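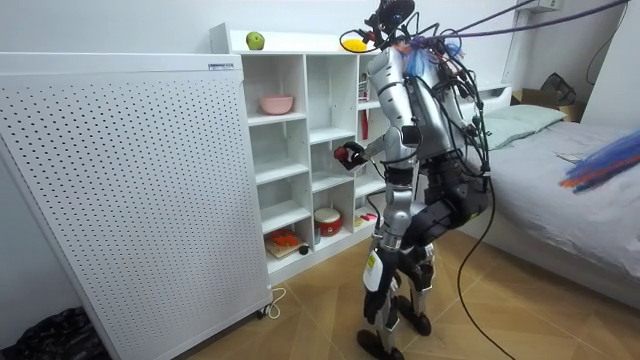 Bedroom setup, robot at the cube shelf, red object in right hand.

Shelf placement sync, Friday, started 10:05
On the call: Yupanqui (robot side), Dakia (training), Dresside (labeling), Dronow joined late

1. Last meeting
Notes ok. Item 4 (calibration drift) carried over again.

2. Data status – Yupanqui
3404 episodes logged for the pick and place set. All cube shelf, same room. 897 of them hand relabeled by Dresside, mostly start and end of grasp. Remainder has auto labels only. Auto labels late on release, roughly half a second, worst on the lower compartments.
Relabeling stays on hand for episodes with a bad release. Rest can wait.

3. 2000 vs 3000 – Dakia
Same policy, same training steps, only the number of episodes changed. Picks: no real difference. Places: 3000 clearly better on the middle column, flat on the top surface. Lower row bad in both.
Dresside asked if the subsets were matched for objects. They weren't. The 3000 run saw more fruit. So result is not clean, dont quote it outside this group yet.
Rerun with matched subsets agreed. Same seeds as before.

4. Head view only
Proposal from Dakia to drop the fixed camera at training time and see what is lost. Yupanqui in favor, fixed view is a pain to keep lined up and won't exist in other rooms anyway. Worry is occlusion, back of the cubbies and anything under the overhang. Lower row hardly shows from a high viewpoint.
Starting layout for the test: fruit on top, pink bowl upper left, wire cart upper right, upper middle left free as the target. Layout file to go in the shared folder before the first run.

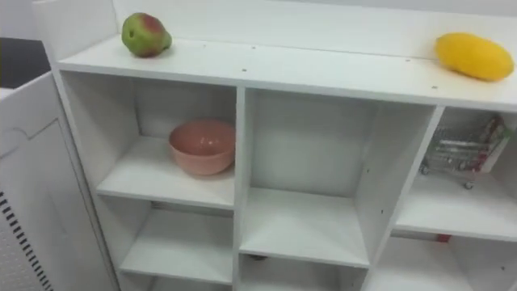
Dronow wondered whether one fixed target would say much at all, the policy could just learn the middle cubby as a position and never look at what is in the others. Would rather see the target moved every few trials and the instruction changed with it, even if it means fewer trials total.
Discussed for a while. Dakia ok with moving the target but wants a fixed block first for comparision. Settled: fixed block, then moving block, same objects in both. Scored separately, no pooled number.

5. Scoring
What is a success when the object touches the divider and then settles in? Counted as success for now, flagged in a seperate column. Release outside the target = fail, even if it ends up on the right shelf board. Human reset between trials, not logged so far. Dresside wants it logged. Agreed.

6. Calibration drift
No time. Carried over.

Actions
Dakia – matched subsets, rerun both sizes
Yupanqui – layout file, head view runs, log resets
Dresside – relabel bad releases, send list of late ones
Dronow – write up moving target order

Next one same slot, closed 10:50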